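How to clean and polish odd teaspoons

Posted February 19, 2022 in Kitchen drawers

Every house I've ever lived in has had a muddle of teaspoons, the good ones in with the bargain ones and one or two in a colour you'd never have picked yourself, and I'm very fond of the lot of them.

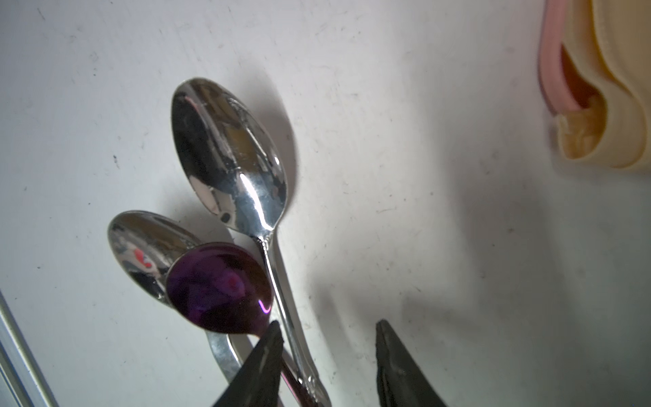
A reader from Flanitz wrote in to ask whether coloured spoons can go through the same wash as silver ones, as she had always done hers apart and was getting tired of it. Yes, they can share the washing-up bowl perfectly happily! It's the polishing where they have to part company, so let's take it in order.

You will need: a washing-up bowl, mild washing-up liquid, a soft old toothbrush, two soft cloths (an old cotton pillowcase cut up is lovely for this) and a little silver polish.

1. Fill the bowl with warm water and a small squirt of washing-up liquid. Lay a folded tea towel in the bottom first if your sink is a clattery one like mine.

2. Put the spoons in and leave them for 3 minutes. Go and put the kettle on.

3. Wash each one with your fingers or a soft cloth. Where there's a pattern on the handle, or one of those pretty little scrolls just under the bowl of the spoon, go over it gently with the toothbrush. Old tea does love a scroll.

4. Rinse in clean warm water and dry straight away. Draining racks leave spots, and on a shiny spoon you'll see every one.

5. Now sort them. Anything with a coloured or rainbow sort of finish goes to one side and gets a buff with a dry cloth and nothing more. Polish can dull the colour, and once it's gone you can't put it back.

6. For the silver ones, take a dab of polish no bigger than a pea and rub lengthways, up and down the handle and then the bowl. Wash, rinse and dry again before anybody stirs their tea with them.

I do mine every February, more or less, and they get by with ordinary washing the rest of the year.

Comments

Teapot100: The toothbrush tip worked a treat on my gran's spoons, thank you.

Nandstead Jo: Can I use lemon juice on a purple one?

Reply from the author: I wouldn't, Jo. Soapy water and a dry cloth will do it.

Related
Lining a cutlery drawer with felt
Getting tea stains out of mugs
A day at the Skosstead flea market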